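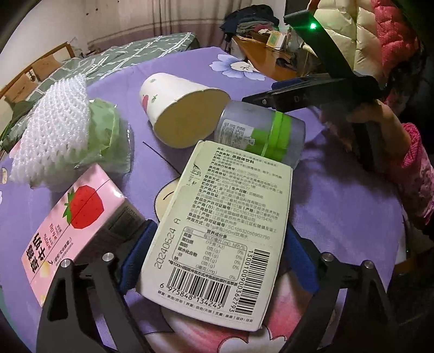
Tea carton in the left gripper, second gripper pointing toward the tin.

Saltetetti handheld gripper data – pretraining on messy tables beats more robot hours?

pammont_dave
Spent my whole evening with the Saltetetti write-up and I'm kind of giddy about it. Short version for anyone who hasn't read it: they pretrain a two-arm policy on demos recorded by people holding grippers in their own homes, then fine-tune with a small pile of real robot episodes. With 396 robot episodes plus the home data, the policy beats one trained on 1,000 robot episodes and nothing else. Same network, same test tables, same scoring.

The tables are what sold me. Look at what's on that one! A strawberry carton, a paper cup on its side, a foam fruit net, a crumpled green bag, all on a cartoon tablecloth. My lab's training set is blocks on gray felt.

wobbly_wrist
Read it too, and I like it, but be careful with the headline. The 1,000-episode baseline was collected at one site. The home data comes from lots of rooms. So you're comparing many rooms against one room, and I'd expect many rooms to win on unseen tables no matter what was holding the gripper.

pammont_dave
Fair, but isn't that the whole point? You can hand somebody a pair of grippers and get a bedroom, a kitchen, whatever. Try getting a two-arm robot up four flights of stairs.

wobbly_wrist
As a practical argument, sure. As a claim about the method it's weaker. The control I want is robot data from varied rooms, and there's no row for it in the results table.

Etenesh Tsegaye
Hi all, I ran part of the evaluation, so let me fill in a few things.

The varied-rooms control exists, but it's small. We moved the robot to 4 rooms at our Vovthorpe site and split the episodes evenly. It closed a good part of the gap on unseen tablecloths and backgrounds, and hardly any of it on unseen objects. We left it out of the main table – 4 rooms felt too thin to print next to the rest. It's going into the appendix in the September revision, so you can argue with the real numbers then.

My own favorite result is the soft stuff. Foam nets and thin bags were where the robot-only policy did worst by a long way. It would close on the bag, lift, and carry on as if it had something. The pretrained one goes back for a second grab far more often, and I think that comes straight from people. Anyone recording at home fumbles a bag, tries again without thinking about it, and we kept those demos in.

wobbly_wrist
OK, that's a better answer than I was expecting, thank you. Keeping the fumbles is interesting. Did you try a version with them filtered out?

Etenesh Tsegaye
Yes! Filtering helped a little on rigid boxes and hurt on everything floppy. We ran it with 2 seeds only, so please don't build a religion on it.

papfan
Question about the hands. In that picture there's a hand and a pink quilted sleeve right there on the second gripper. The robot won't have either of those at test time. Doesn't the policy just learn to look for sleeves?

Etenesh Tsegaye
We worried about that too. We masked hands and arms in one run and the score barely moved. My guess is that the fine-tuning episodes take care of it, but it's a guess.

papfan
I don't buy it yet. We train with Pap here and masking made a big difference for us, mostly on two-arm tasks where the other arm is in view the whole time. Maybe it depends on how much robot data you fine-tune with? We had a lot less than 396.

pammont_dave
Ooh, that would make a great plot. Score against number of robot episodes, one line masked and one not. If the lines meet somewhere you're both right.

Etenesh Tsegaye
That one is cheap to run, we have all the checkpoints. papfan, could you send me your masking settings? Ours grow the mask outward a fair bit, and I wonder if yours hug the arm more closely.

papfan
Sent. Ours are tight, so you may be on to something.

wobbly_wrist
Still want more than 4 rooms in that control. But I'll read the revision.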